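Povmont Interlocking Foam Floor Tiles: long-term review
Posted Thu 5 September

I bought two packs of the Povmont foam tiles in March to replace a rubber roll that had started to curl at one end. They have been down ever since, part on the concrete floor of the workshop and part on a bench top. This review covers fit, surface, compression, cleaning and smell. I paid for both packs.

The tiles ship flat in a plastic sleeve with a cardboard stiffener. Each pack holds six tiles plus a bag of straight edge strips. My first pack was fine. The second had one tile with a dented corner, and Povmont replaced it after I sent a photo of the sleeve. The replacement was a slightly different shade. Once it was under the bench I stopped noticing.

Fit

The teeth are cut cleanly and go together with thumb pressure. On a flat floor the joint stays closed. Over a low spot in my slab it lifted by the thickness of a fingernail and had to be pressed back down every few days until I filled the concrete. Cut the tiles a little oversize along the walls and the whole field stays under light compression, which helps. Cut them undersize and the joints creep.

The teeth are the weak point if you take the floor up often. I have separated and rejoined one pair of tiles 19 times. The tabs now show whitening at the root and one has a small tear. Peel from a corner and keep the pull low. Pulling straight up on the middle of a joint is what tore mine.

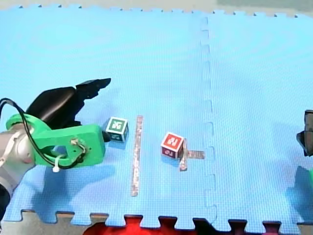 Thickness is consistent across both packs. I checked every tile at the four corners with calipers and found no variation that mattered in use. The older Brudov tiles I had in the garage were worse in this respect, with a step at some joints that caught a broom.

Surface

The top has enough texture to stop small parts from rolling far. Screws and washers stay close to where they land. The same texture holds fine dust, and a dry cloth mostly moves it around. A damp microfiber cloth with a drop of dish soap works. Solvents are a bad idea – acetone dulled a test offcut in under a minute, and the dull patch stayed dull.

Grip underfoot is good in rubber soles and acceptable in socks. With water on the surface it is noticeably worse, and I would not use these next to a utility sink.

Compression

I set a 200 pound anvil stand on one tile for three weeks, then removed it. The feet left clear impressions. After a day they had recovered partway, and after a week they were still visible in low light and easy to find with a finger. Chair casters leave tracks as well. For anything heavy and permanent, cut the foam out around the feet or spread the load with a piece of plywood. The Arain high-density tile does better on this test and costs more per square foot. It is also stiffer to stand on, and my knees preferred the Povmont.

Cutting

A fresh utility blade and a steel rule are all you need. Use 3 light passes. One heavy pass drags the foam and leaves a slanted edge. I also tried the Grindeo rotary cutter that some retailers bundle with these tiles. It handled curves well but wandered on long straight cuts, and the blade guard is awkward to close with one hand.

Smell

Present on opening, faint after four days with the door open, gone after two weeks. Let the tiles air out before fitting them in a small room. They also relax a little once they are out of the sleeve, so measure after airing and not before.

Tape and adhesives

Masking tape comes off cleanly if removed the same day. Duct tape left for a month took some of the surface texture with it. Double-sided carpet tape holds the border strips down well, but treat that as permanent.

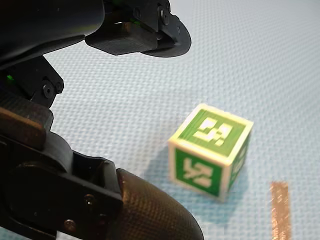
Reader comments

Denser is not always better for a workshop. I had the Arain tiles for two winters in an unheated garage and they shrank enough to open gaps at every joint. Did the Povmont ones move at all with temperature? Mine get full sun through a side window for half the day, so that matters more to me than dents.

Author reply

They have moved a little. The row nearest my south door opened slightly on cool mornings in spring and closed again by noon. I have not had them through a winter yet. In direct sun I would leave a small gap at the wall on that side, even though it gives up some of the compression I recommended above – a buckled row is harder to live with than a loose one. Fading I can't answer, as my sunny row is mostly covered by a runner.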